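Edolbridge Handling Laboratory -- Gripper Notebook
October, entry begun 2:00 p.m. Recorded by Olesia Kovalchuk
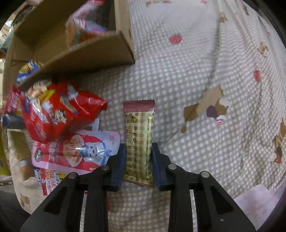 Hand-held gripper, jaws on either side of the snack bar wrapper. Checked cloth, open cardboard box at upper left.

Purpose: to compare the blue pads with the Vanden pads on thin, glossy packaging before the Lellgate review. Mohcine Shawky operated the tool. Lahcen Ragab kept the log.

Procedure: 150 grasps were planned for each pad set, with the item placed by hand before each attempt. The operator was asked to close on the long sides of the wrapper and to avoid the crimped seals at the ends. A grasp counted as held if the item stayed between the pads for 5 seconds after lifting.

Results so far: the blue pads are finished, 150 of 150 attempts logged. The Vanden set stopped at 155 total entries in the log, as the left pad began to peel and Mohcine asked for a replacement. Those first five Vanden entries should be set aside when the run is repeated.

Observations: most failures with the blue pads came when one jaw met the wrapper before the other and turned it. The cloth also moved under the jaw tips on several low approaches -- Lok-yiu Su suggests taping down the corners, and I agree. Creases should be smoothed between attempts.

The Mahrous controller log and the written log disagree on two closing times. Lahcen will check both against the video.

Open items: new Vanden pads from stores. Mercy Mutiso to confirm whether the review requires 150 or 200 grasps per set. If it is 200, the blue pads must go back on for the remainder, using the same cloth.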